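Minutes, alumni mentoring and simulation careers group
Meeting held 8 March 2020, online
Minutes taken by the secretary

1. Minutes of the February meeting

Approved with one change. The line saying that members "welcomed" the Studo proposal was struck. Members had heard it, which is a different thing, and several had said so at the time.

2. Scholarship for incoming master's students

Studo has offered 2000 euros toward a travel scholarship for engineering students coming from abroad. The offer letter calls this "full support for the first year." The group doubts that it would cover a deposit and a first month's rent. It was also unclear whether the winner would have to do an internship at Studo afterward. The letter says "expected," and two people read that word in opposite ways.

Agreed: write back and ask for the terms in plain language. No announcement to students before an answer is in.

3. Talks by working graduates

Kovar has a graduate who builds models of warehouse traffic and is willing to talk about the first years in the job. Segers would send someone from its planning side. The group liked the first offer better. Last year's speaker from Segers spent most of the hour on company slides, and the students who stayed to the end were mainly those sitting far from the door.

Agreed: accept Kovar for the spring evening. Tell Segers that a second talk is possible if it deals with the work itself, including projects that went badly.

4. Student page

The draft of the new page on simulation careers was looked at. The text promises that graduates "find their dream position quickly." No source was given for this, and it should come out unless one can be found.
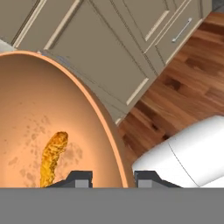
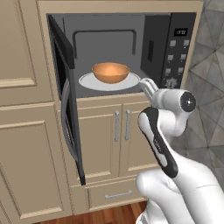
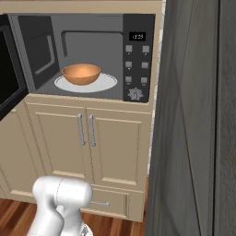 5. Mentoring pairs

Jokum asks to take over the matching of students and mentors with its own software, at 300 euros a year. The demonstration was smooth — perhaps too smooth, as it used only profiles that Jokum had written itself. Matching by hand is slow, but mentors have not complained about it. One member felt that the software might at least send the reminders on time. Another pointed out that a calendar does that for free.

Agreed: no contract for now. Ask Jokum for a trial with real profiles, names removed.

6. Other business

The survey of former students is still not out. The question on salary will be optional, and the question on "overall happiness with your journey" will be dropped.

The date of the next meeting will be sent by email.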